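Prakcombe 收纳间整理图集：半透明塑料容器

本页汇总 Prakcombe 收纳间一轮整理中的容器部分，内容限于磨砂半透明塑料件，纸箱与布袋另页收录。整理由 Yaowalak Chaiyaporn 负责，尺寸与编号由 Chaiwat Wongsuwan 复核，更新于1月20日星期日。

旧架为开放式层板，净深不足，大件容器前缘外露。新架改用 Hagedorn 立柱，总宽1,350毫米，层板间距按最高一件容器加55毫米余量确定。余量用于抬盖和斜向抽出，低于此值时盖沿会碰到上层横梁。

容器选型以磨砂壁为准。全透明件在灯下反光较强，且内容物外观杂乱；不透明件须逐个开盖核对。磨砂壁透光而不显细节，隔着壁面只能看到柔和的明暗和色块，小件物品的轮廓无法辨认，因此标签不可省略。

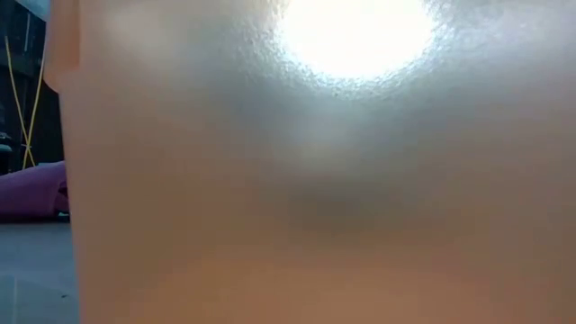 标签统一贴于短边，距上沿10毫米，字面朝外。曾试贴于盖面，叠放后被上层遮挡，已全部改正。标签纸用哑光型，更换时先以温水浸湿，再沿一角揭起，残胶用中性清洁剂处理，不得使用钢丝球或含磨料的膏剂，以免壁面出现亮斑。

叠放上限为2层，重件在下。长期不动的季节用品归 Gollska 区，每年5月翻检一次；日常取用件归 Tondero 区，不加盖锁。

清洗后的容器倒置晾干，口沿垫高，待内壁无水痕再入架。盖与体按同一编号存放，混用后扣合不严的，以体上编号为准重新配对。

纸箱部分的尺寸表尚在核对，层板承重数据随该表一并列出。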